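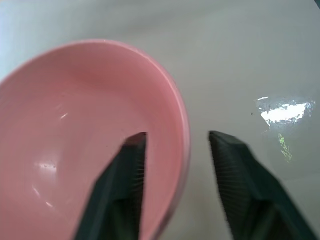 Is the Maner kit worth keeping past the trial?
Probably, if Sastlow fixes the pads and the manual. The arm itself has been fine.

21st July – kit review, bench notes

Unpacked the rest of the Maner kit this morning. Arm, two-finger gripper, wrist camera, spare pads, one power brick. Manual is the old one again, still talks about a part we didn't get. Emailed Sastlow, no reply yet.

Rim grasps on the pink plastic bowl. One finger inside, one outside, rim between, then close. Ribbed pads seem OK on a thin edge, less sure about thick stuff. Try the mugs next.

Glare on the gray table top is bad. Big white patch right of the bowl in the wrist view, plus a greenish streak under it. Auto exposure has no lock in the Sastlow app that I can find. Want a matte mat or move the lamp. Also wipe the table, specks showing up.

Wrist view otherwise usable. Both fingertips in view with the gripper open, good for lining up. Fingers come out a bit soft next to the bowl. Focus ring is under the cover – 2 screws, don't lose them.

Software: install took three goes. Version 534 wouldn't talk to the gripper at all, went back to the one on the stick and it came up. Save the stick!! Logging is on by defualt and fills the small disk, turn it off between runs.

Price. Sastlow wants 714 a month with support, minimum 10 months. Bech quote is less but no wrist camera and we'd have to make our own mount. Clilluveck only sells outright. I'd go for Maner if they drop the minimum term.

To do
– mugs, then the lids
– ask about spare pads, how much a set
– cable tie on the wrist lead, it snags when the arm turns left
– trial ends in September, need a descision before then

Last updated: 21:40

We use cookies to keep you signed in. Accept / Manage settings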